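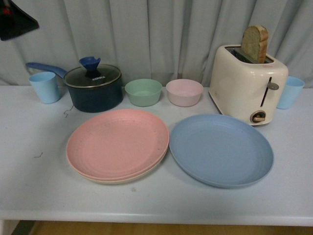

The stuff on the table so far – KONKA pan with the blue knob, mint bowl, pink bowl, cup, cream toaster at the end.

**Small kitchen starter kit, what am I missing / what goes back?**

**pondweed_2**
June 11, 2025

Moving to the Oltumbridge place in September, kitchen is one wall and a shelf. Trying to get down to one small set of everything and not drag the big boxes along. Two people, no dishwasher. Cupboard is 20 inches wide inside and that's it for dishes AND pans.

Questions:
- is one saucepan enough or am I kidding myself
- toaster yes/no, it eats so much counter
- do the light plastic dishes hold up? bowls and cups are fine for cereal etc but never lived with them full time
- everything pastel, is this going to look like a preschool

Return window on some of it is still open so be mean if you need to.

**crumbtray**

Keep the toaster. People always say use the broiler, then they burn bread for a year and buy a toaster. Two slots is plenty for two people.

One pan no. You need a frying pan. What are you going to do, eggs in a saucepan?

**hallwaybike**

> eggs in a saucepan?

I did this for an entire lease and lived. Boiled, poached, scrambled, all fine. Fried is the only one you lose. Small deep pan with a lid does pasta for 2, soup, rice, oatmeal. Wouldn't buy a second one until you've cooked in the place for a month.

Do check the cupboard for the handle tho. Long handles are what kills you in a narrow cabinet, not the pan.

**pondweed_2**

ok handle is a good point, it's a long one. Will measure tonight. I was going to hang it but landlord says no holes.

**tealeaf766**

Rail with the sticky pads? We had a Warkenetti one over the stove, fell off twice, second time into the soup. So maybe not.

Pan on its side with the lid behind it, standing up. A tall knob on a lid takes more room than you think, you can't stack anything on top. That'd bug me way more than the colors. If the knob unscrews you could flip it to the inside for storage, but then it's a project every time you want rice.

**crumbtray**

Nobody is unscrewing a lid every night tealeaf

**tealeaf766**

said "could" lol

**gasketgal**

Going to disagree with everybody and say the toaster is the thing to drop. Counter is the most expensive real estate in a small kitchen. A frying pan makes toast, AND makes eggs, so that solves crumbtray's thing too. Had a Grillel two slot for years, gave it to my sister, haven't missed it.

Plastic bowls: fine for cold stuff. I don't put anything straight off the stove in mine, and I keep tomato sauce far away from the pale ones. My pink one is now sort of orange. Get two ceramic bowls for hot soup and keep the light ones for cereal and snacks.

**pondweed_2**

Toast every single morning here, sometimes twice. Toaster stays I think. But ceramic for hot, yes, hadn't thought about it.

Got it all out again to see how much surface it really takes, plates side by side this time. Cups at the back, plates along the front, it's more than I expected for "a minimal set".

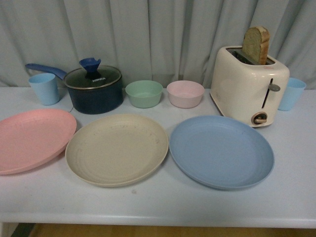
Can you leave bread sitting in a toaster overnight?

It goes stale and hard by morning, so put it back in the bag and toast it when you want it.

**hallwaybike**

Three plates for two people is right btw. One each and one for the middle. Pink, beige and blue and you can each claim a color, no arguing over whose is in the sink.

**gasketgal**

Three is too few. First time someone comes over you're all set and then there's no plate for the bread. Four minimum. Stacked they take up nothing.

**hallwaybike**

With no dishwasher fewer plates is a feature! You wash it or you don't eat. More plates = bigger pile, every time.

**gasketgal**

we are different people

**siqueira_road**

Name's from the street before anyone asks, Siqueira Rd, kitchen the size of a closet. What worked for me:

1. toaster lives on TOP of the fridge, comes down when used, crumbs out over the sink
2. bowls nested, cups upside down next to them
3. plates standing in a file rack, the cheap wire kind from the office aisle
4. pan stays on the stove, permanently. it's the pan's house

Number 4 frees up so much cupboard. Only works if you own one pan.

And no on preschool, pale colors next to the dark blue pan look good imo.

**crumbtray**

Top of fridge only if you can reach it w/o a stool. Let the toaster cool down before it goes up too.

**pondweed_2**

File rack is genius, have one already with old bills in it. Pan on the stove also solves the handle. Measured and the handle side would NOT have gone in the cupboard, not even diagonal.

So where I'm at:
- toaster stays
- one pan for the first month then decide, frying pan is next on the list
- adding 2 ceramic bowls
- plates still undecided, 3 or 4, you two fight it out

**gasketgal**

4

**hallwaybike**

3

**bluelid857**

Buy a colander, can't believe no one said colander. Draining pasta with the lid half on is how I got the scar.

**pondweed_2**

adding colander. where does THAT go

**siqueira_road**

Upside down over the ceramic bowls. Or in the oven like the rest of us, just look before you preheat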